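Lindar Square Table: Fine for the Money, With Reservations

I bought three of the Lindar square tables in May, after my neighbor Jabari Massawe had spent most of a dinner telling me how good his were. I was not convinced then and I am only partly convinced now. Nandmont sells them as "the last small table you'll need," and when a table comes with a slogan I start looking for the wobble.

Price first. I paid 187 for the set, delivery included. The Swai tables I was comparing them with came to 200, and the Swai top is thicker. So the saving is small, and you should know going in that you are paying for the looks as much as anything else.

Assembly took me 43 minutes for the first table, alone, with my own screwdriver. The tool in the box is a joke and rounded off on the second screw. The instructions show every leg from the same angle, so I put one on facing the wrong way and had to back it out. The other two went faster. If you can get a second person to hold the top, do that.

The white finish is my main complaint. It looks clean and bright when you unpack it, and then you live with it. Coffee wipes off if you get to it that evening. Leave it overnight and you get a faint ring that took me three tries with dish soap. Dark bags are a worry too, so I try to stand mine on the floor up against the table and keep them off the top. I don't always manage it.

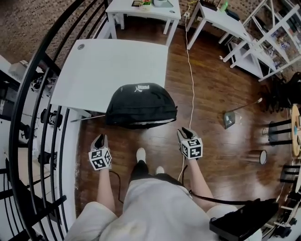
Puma duffel parked against the front table, with the other two behind it.

The cord hole is the one feature I'd pay extra for. It sits in a corner of the top with a round gray grommet, and it will take a normal plug if you feed it through at a slant. What it won't do is tidy up the rest of your cables. Nandmont's page talks about a "clutter-free workspace," but the hole only gets the cord through the table. After that it is on its own, and mine still wanders across the floor to the outlet. A clip or two under the top would have fixed that – I can't imagine they cost much.

On a hard floor these things slide. Lean on one edge to stand up and the whole table moves an inch. I ended up buying Codness stick-on felt pads, which protect the wood but made the sliding worse, so those came off again and rubber ones went on. On carpet I had no trouble at all.

Wobble: one table out of three. I swapped legs around, tightened everything twice and it still rocks a little. That one now holds a potted plant and doesn't get written on. Beatrice Kombo at customer service answered my email the next morning and offered a replacement leg, which I'll give them credit for. The leg had the same rock in it.

Would I buy them again? Two of them, maybe, if the price dropped. They are light enough to move by myself and you can push them together when you need more room. For a desk you plan to sit at all day, I'd spend the difference and get the Swai.

3 out of 5. Jabari says I'm being harsh.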